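Home News Newsletter Projects Members Contact

News > Newsletter > September > Site visits

We use cookies to keep this site working and to count page views. Accept / Manage settings

Site visit: handheld demonstration capture at Pronetti

Members visited the Pronetti workshop in September for an afternoon on collecting manipulation data with handheld grippers. The session was led by Chiamaka Okeke, who runs the data side of the Lalusura project. The group was split in two because the recording area is small, and each half got the same talk and the same time with the equipment.

Okeke started with the choice of method. Lalusura began with teleoperation, with an operator driving an arm through a leader device. The recordings were clean but slow to make, and every session needed the arm, its controller and a person on the stop button. The project now records most of its material with a handheld gripper. The operator holds the tool, does the task at normal speed, and the camera on the tool logs what the fingers are doing. No arm is needed until a trained policy is ready to be tried.

The current task set is called Danladi. It covers doors, drawers and lids on household furniture. Okeke said that cabinet doors were picked early on as they look simple and fail in many ways. The handle has to be found and approached at a usable angle. The grip has to hold through the pull. The hand then has to follow an arc set by the hinge, and a straight pull will either slip off the handle or drag the whole cabinet forward. Light cabinets have to be weighted or braced for this reason. 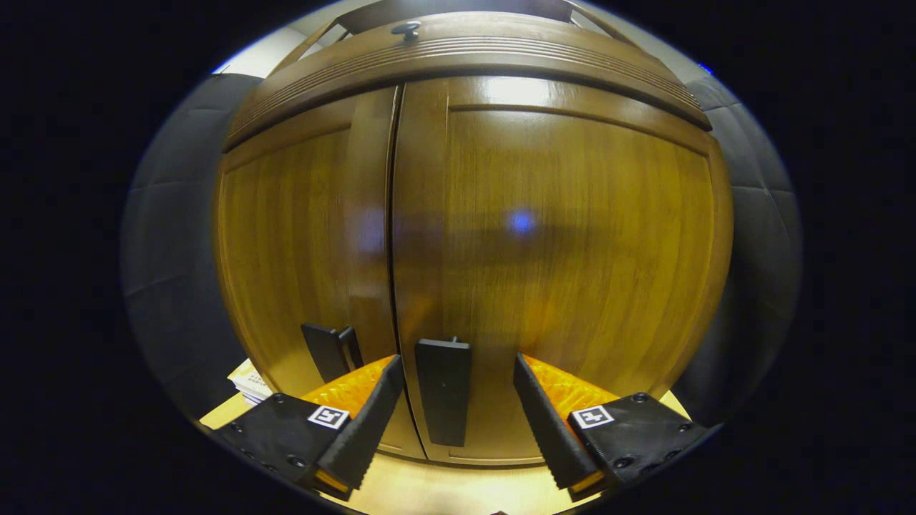
Handle geometry took up a good part of the discussion. A flat vertical bar lets the fingers close from both sides and tolerates some error in height. It tolerates much less error in rotation. If the tool is rolled a few degrees, the bar meets the fingers at a corner and the contact patch shrinks. Short pulls have the opposite problem: roll matters less, but there is little length to aim at. Danladi includes both types, and operators are told to vary the approach on purpose so that the data contains recoveries as well as direct grasps.

The finger linings are ridged rubber. One member asked whether a softer pad would do better on narrow hardware. Okeke's answer was that the project had tried a foam facing and dropped it. It gripped well but changed shape over a day of use, so recordings from the morning and the afternoon no longer matched. The ridged facing wears slowly and is replaced as a pair.

The wide fisheye view also drew questions, mostly about the distortion. Okeke's position is that the field of view is worth it. With a narrow lens the handle fills the image in the last part of the approach, and the tracking software has little left to work with. The fisheye keeps the edges of the furniture and part of the room in view until contact. Footage is not flattened before training. The lens is calibrated once, the model is kept with the recordings, and the policy is trained on the curved image as it comes off the sensor.

Fiducial markers on the gripper give the finger opening. Their positions in the image are read on every recorded image and converted to a width, which saves an encoder and its cable. The weak point is glare. Varnished wood under ceiling lights produces bright patches, and a patch that drifts across a marker will cause a dropped reading. Short gaps are interpolated. Longer gaps cause the recording to be rejected automatically.

Tracking of the tool itself was the other source of rejects. Plain walls give the software nothing to hold on to, and a large glossy door has much the same effect at close range. Operators are asked to begin each recording with a slow sweep of the area before moving in. Okeke showed the effect on a plot of two recordings of the same door, one with the sweep and one without. The second drifted by enough to put the handle outside the closed fingers on playback.

Members then had time with the tool. The target was 6 usable recordings per person, which most people reached. Common faults were:

- closing the fingers before the tool had stopped moving
- letting the wrist roll during the pull
- skipping the sweep
- covering a marker with a thumb

The second of these is hard to notice while holding the gripper. It is obvious in the replay.

The last part of the session covered the Oson software, which sorts recordings and prepares them for training. It checks marker visibility, tracking quality and timing, in that order, and writes a short report for each batch. Pronetti had a batch of 600 recordings loaded for the session, and Okeke went through the rejects by category. Tracking loss was the largest group. Timing faults were rare and all came from one unit with an old memory card.

There was a short exchange on how well a policy trained this way transfers to an arm. Okeke was cautious. A person can reach around a door in ways that a fixed arm cannot, so some good human recordings describe motions outside the arm's workspace. Oson can filter these if it is given the arm model and base position, but the filter is strict and throws out material that might be usable with a different mounting. The project keeps the unfiltered set and runs the filter again for each arm layout.

No arm trial was run during the visit. Pronetti expects to have one ready for the next session, with doors first and drawers after. Places will be limited to 3 people at the bench at a time, and closed shoes are required on the workshop floor.

Notes on the calibration procedure are being typed up and will be sent to those who attended. Members who want the Oson report format before then should write to the newsletter address with "Oson format" in the subject line. The marker sheet should be printed at full scale with page fitting turned off. One member's test print came out small and gave finger widths that were wrong throughout.

Get the newsletter by email. Enter your address to subscribe. You can unsubscribe at any time.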